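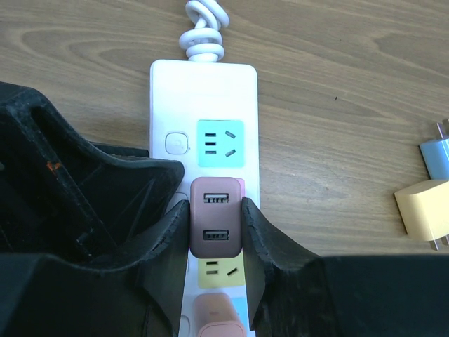 Dolturau 充電器抜き差しデータ 説明書兼調達メモ
最終更新 2022年11月16日
管理 Lacson 試作室 操作班

概要
電源タップに挿したUSB充電器を、二本指グリッパでつまんで抜く、持ち上げる、挿す、という動作を記録したものです。収録は169エピソード。手首カメラの映像、関節角、グリッパ開度、操作者の入力を、時刻を合わせて入れてあります。
ほかのデータ説明書と違い、この文書の後半は買い物の話です。もともと別のファイルだったのですが、次年度の予算を組む段になって、データの説明と機材の説明を行き来する人が続出したため、一本にまとめました。学習だけしたい方は「既知の癖」まで読めば足ります。これから同じものを自分の部署で組みたい方は、財布を持って最後までどうぞ。

フォルダの中身
episodes/ エピソードごとのフォルダ。番号は収録順ですが、途中に欠番があります。欠番は削除したエピソードで、再利用しません。
calib/ 手首カメラの内部パラメータと、手先座標系への変換。カメラを付け直すたびに版が増えています。版の多さについては当方も反省しています。
meta/ 操作者、使用した充電器、タップの向き、指の版、成否。
budget/ 見積書の写しと消耗品の出納表。データ本体を使う人には不要ですが、消すと怒る人がいます。

各エピソードのmetaには、cost_noteという自由記述欄があります。壊れたもの、曲がったもの、行方不明になったものをその場で書く欄です。学習には何の役にも立ちませんが、予算の根拠としてはこの欄がいちばん説得力がありました。

対象物
充電器は淡い色の小さな角型が中心です。色付きの口を持つ白い電源タップと組み合わせています。色数の多いものを選んだのは、言語指示の側で「緑の口に挿して」と書けるようにしたかったからです。購買からは、色付きは白一色より高いがなぜ必要か、と質問票が来ました。「緑の口に挿して」と書けるようにするため、と答えたところ、質問票がもう一枚来ました。
色の名前は操作者によって割れます。薄い橙を桃と書く人がいれば肌色と書く人もいて、茶に至ってはモカ、小豆、茶の三派があります。meta/colors.csvに対応表を置いたので、指示文を自動生成する場合は必ず通してください。

収録条件
通電はしていません。タップの親側のプラグは全収録を通じて壁から抜いてあります。これは安全上の決まりで、予算とは関係なく、例外も認めません。
机は木目の天板です。反射が少なく具合がよいのですが、木目の流れが強いので、背景の差分で物体を切り出す手法とは相性が悪いです。布を敷く案もありました。布は充電器と一緒に持ち上がります。
照明は部屋のものをそのまま使っています。専用照明の見積もりは取りました。取っただけです。

既知の癖
一、挿入の失敗はほとんどが横ずれです。指の内側が摩耗すると充電器がわずかに回り、プラグの刃が口の縁に当たります。metaのfinger_revを見て、古い版の終わりごろの収録は別扱いにするのが無難です。
二、隣の充電器を押してしまう例があります。成否の判定は対象の充電器だけで行っているので、隣が浮いても成功になっています。判定基準を変える話は出ましたが、見直すと全件に手が入るため、次の版に回しました。
三、手首カメラの視野では、つまむ直前から指が画面の大きな部分を占めます。挿し口が隠れる瞬間も多く、手首の映像だけで学習すると最後の数ミリで迷います。固定カメラの追加は後述の予算案に入っています。

分割
学習用と評価用の分け方はsplits/にあります。評価用は、学習用に出てこない充電器の色とタップの向きの組み合わせだけを集めました。乱数で分け直すと成績が上がりますが、上がった分は信用しないでください。

ここから買い物の話

最初の見積もりについて
五月に立てた最初の計画では、腕、グリッパ、カメラ、制御用の計算機を一式で買い、残りの小物は「雑費」の一行にまとめてありました。書いたのは当時の担当で、つまりこの文書の著者です。雑費の欄は最初の二週間で尽きました。
腕は予定どおりの値段で、予定どおりの日に届きました。届いた腕を固定する金具が予算に入っていませんでした。金具が届いたら、金具を締める工具が特殊でした。工具が届いたら、机が低すぎました。以下、同様です。

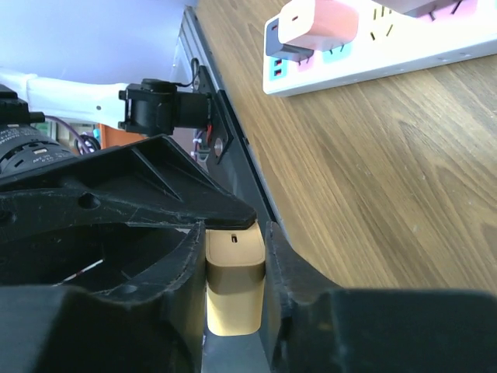

腕とグリッパ
腕の選定では、Clullardの新品とFunutgateの整備済み中古を比べました。本体価格だけなら中古が圧勝です。比べるべきだったのは、電話をかけてから部品が届くまでの日数でした。最終的にClullardにしましたが、同じ時期にFunutgateから来た予備モータはよく動いており、どちらが良い会社かという話ではありません。見積書の「納期」の欄が空白だったら、空白のまま判を押さないこと。それだけ覚えてもらえれば十分です。
グリッパは指の交換がしやすいものを選びました。指は消耗品です。最初の計画では備品に分類したため、交換のたびに廃棄申請が必要になり、手のひらに載る黒い部品の廃棄に三人の印鑑を集めました。いまは消耗品費で、予備を24組持っています。多すぎると言われますが、摩耗した指で収録した日は、収録しなかった日より高くつきます。
取り付けねじは必ず余分に買ってください。落としたねじは、床のどこを探しても見つからないのに、新しい袋を開けた翌日に出てきます。

ケーブル
見積書でいちばん安い行が、いちばん多くの時間を食いました。手首まわりの配線は、腕を大きく振ると引かれ、短くまとめると関節に挟まれます。長さ違いで複数本買い、動かしながら決めるのが結局は安いです。線を留めるバンドは最初から箱で頼んでください。カメラのコネクタは横に出っ張るので、継ぎ足す部品の寸法も確かめること。カタログの図は、コネクタを挿していない状態で描かれています。

充電器とタップ
対象物も消耗します。繰り返し抜き差ししたタップは口が緩くなり、ロボットの腕前が上がったように見える期間があります。喜んで報告書を書きかけたところで、Alfredo Calimlimが新品のタップに取り替えました。成功率は元に戻り、報告書も短くなりました。
以後、タップは抜き差しの回数で交換しています。回数はログから自動で集計され、budget/strips.csvに出ます。交換時期の前後でmetaのstrip_idが変わるので、比較実験ではこの値をそろえてください。
色付きの充電器は製造終了が早いです。気に入った色は、気に入った日に予備まで買うべきでした。同じ色名で再注文したら、微妙に違う色が届きました。色名対応表が長い理由の一部はこれです。

人の時間
機材の予算に人の時間を書く欄がなく、最初の計画では零円で計上されています。実際には、組み立てと校正だけで52時間かかりました。収録そのものは50時間です。組み立てのほうが長いという事実は、次年度の計画書では一ページ目に置きました。Rowena Dalisayの提案で、字も大きくしてあります。
操作者の訓練も別に見込んでください。遠隔操作で充電器を挿せるようになるまでには個人差があり、前日まで上手だった人が休み明けに全く挿せなくなることもあります。この期間のエピソードは公開分に入れていません。

次年度の案
優先順に並べます。金額は見積もりが古くなるので書きません。最新はbudget/にあります。
交換用の指と、取り付けねじ。
電源タップ。同じ型番をまとめて。
固定カメラと、その支柱。支柱はカメラと同じ行に書くこと。去年は別の行にしたら、支柱だけが承認されました。
高さを変えられる机。
手首カメラの予備。壊れてから買うと、calib/の版がまた増えます。
二台目の腕。これは毎年いちばん下に書いてあり、毎年いちばん下で止まります。

相見積もりの取り方
当方の規定では二社以上必要です。付属品の範囲が社ごとに違うので、先に自分で一覧を作り、含む、含まない、別売の三つで埋めてもらってください。「応相談」と書いてきた欄は別売です。
保守契約は初年度だけ付けました。二年目に付けるかどうかは、budget/の故障記録を見て決めます。いまのところ記録の多くは、保守の対象外である机からの落下です。

使う人へのお願い
社内での利用は自由です。社外に出す場合は操作班に連絡をください。操作者の名前は番号に置き換えてありますが、cost_noteに本人の嘆きがそのまま残っている箇所があり、外に出す前に読み返します。
欠番のエピソードを欲しいという問い合わせには応じられません。元のデータはもうありません。保存用のディスクを、これも雑費で買う予定だったためです。

変更履歴
1.2 予算メモを統合。色名対応表を追加。
1.1 strip_idを追加し、過去のエピソードにもログから補完。初期の一部は補完できず、unknownのままです。
1.0 社内公開。

連絡先
データの中身はRowena Dalisay、機材と見積もりはAlfredo Calimlimまで。ねじの貸し出しは行っていません。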